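6 min read

2023-12-26
Posted by the author in Robots, Simulation

Holiday week, no visitors until the weekend, and a folder of half-finished robot stuff on my computer. You can guess where this is going.

I've been wanting to pick a gripper for the little arm project since July. The two I keep going back and forth on are the Rullus two-finger and the Grinari, and both cost enough that I'm not buying the pair just to find out which one I dislike. So the plan was to do the comparison in simulation first. Same arm, same table, same fiddly orange ring part, and let the numbers argue it out.

Setting up the arm took most of the first evening. The model file I had came in lying on its side (they always do) and one joint had its limits backwards, so the thing folded through itself the first time I hit play. Once that was fixed I parked the ring part close to the base, within easy reach, and started moving cameras.

And that's where the gripper comparison quietly turned into a camera comparison. I had three views set up and figured I'd keep whichever looked nicest. Then I started really looking at what each one could see, and got hooked. The first one sits up high and looks down at the table at an angle.
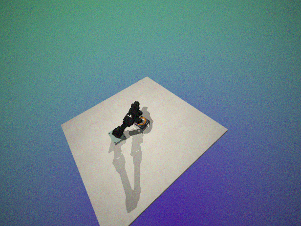
The high view: arm, base plate, orange ring, and a whole lot of shadow.

I love this view for knowing where everything is. The table is one big pale shape, the orange pops out right away, and you can throw a simple color filter at it and get a decent guess at the part's position. I had that working in 12 lines of code, which made me feel very clever for a few minutes.

The trouble is the arm. It reaches over from the plate and covers one side of the ring, so the filter finds an arc and then decides the middle of the part is somewhere off to the right. My centering error went up just when I needed it to go down. You can fix some of that by fitting a circle to whatever bit of orange is left, and I did, and it helped! But the fit gets jumpy once the visible arc is short, and near the part the arc gets pretty short.

Also, shadows. I'd made the light hard because I wanted the test to be a bit mean, and the arm throws this huge branching shape across the table. The color filter doesn't care much. The edge detector I tried next cared a great deal, and happily traced the shadow as if it were a second robot. If you're doing anything with outlines, soften your light first or plan on a lot of swearing.

So, on to the close-up camera, the one that looks past the fingers at the work. 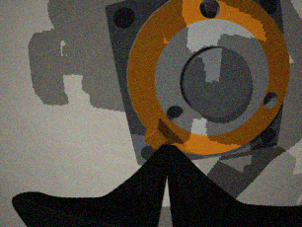
What I wanted from the close camera was detail, mostly the holes, because holes are great landmarks. If you know the pattern on the part, finding a few of them gives you the rotation as well as the position, and rotation is the thing the high view was worst at. Orange band alone, you can spin it any way you like and it looks the same. The little tab on the ring helps too, and I ended up using it as my main direction marker.

It works well when it works. Out of 1000 simulated tries with random starting angles, the close camera plus the hole finder lost the part completely 53 times. I was pleased with that for one evening of tinkering. Nearly all of those misses had the same cause, which was a hard shadow edge running through a hole and turning it into some odd shape my code refused to call a circle. A smarter hole finder would cope. Mine is not smart, mine was written while eating leftover pie.

The other thing I noticed up close is how much room the fingers take. They eat up a good chunk of the bottom of the picture, and that's area you're paying for in processing time and getting nothing from. I put in a mask so the code ignores that region. Remember to change the mask when you change the gripper, by the way. I swapped in the Grinari model, forgot, and spent an embarrassing amount of time wondering why the tracking had gone blind in one corner.

Speed was fine, for anyone wondering. I ran everything at 60 frames a second and my old desktop kept up – the fan had opinions, but it kept up. The Livitz controller I've got on the shelf is slower, so I'll probably have to halve that when this moves to real hardware.

The last view was the side one, set low. I nearly deleted it because I couldn't think what I'd use it for.
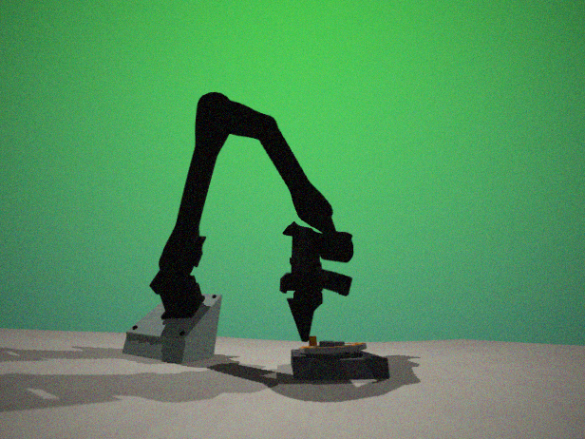 Render: my own, from the test scene. Please ask before reusing.

I'm so glad I kept it. Height is the thing neither of the others gives you easily, and from the side it's simply there: the tip, the part, and the gap between them. With a plain backdrop and a black arm, pulling out the outline is almost free. I took the lowest point of the tool, took the top of the part, subtracted, and had a usable clearance reading before my coffee was cold.

It's useless for left and right, or I guess I should say for near and far, since everything along that line of sight stacks up on itself. You could be well off center toward the camera and the side view would tell you all is well. So it can't do the job alone, but as a second opinion for the last bit of the approach it's lovely.

A reader asked me a while back whether it's worth adding a second camera to a cheap setup or spending the same money on one good one. I used to say one good one. After this week I'd go for two cheap ones at different angles, as long as you're willing to sit through the calibration. Lumbantobing, the free calibration script I used for the last project, still does fine for this, although the instructions are as grumpy as ever and you have to type the board size in twice.

And the grippers? Right, the grippers. With the side view watching the height, the Rullus came in slightly straighter, but I don't trust that yet because I tuned everything on the Rullus and only swapped the other one in at the end. The Grinari deserves its own tuning pass. Its model also has chunkier fingers, so the close camera sees less, and I'd want to try moving the mount outward a little before I hold that against it.

Things still on my list: soft lighting, a hole finder that can handle half a hole, and running the full batch again with the Grinari tuned properly. I also want to try turning the part upside down to see how badly everything falls over. If you've got either gripper on a real bench, leave me a comment and tell me how the fingers hold up on thin edges, I'd love to know before I spend the money.

Contact | © 2023 All rights reserved | Back to top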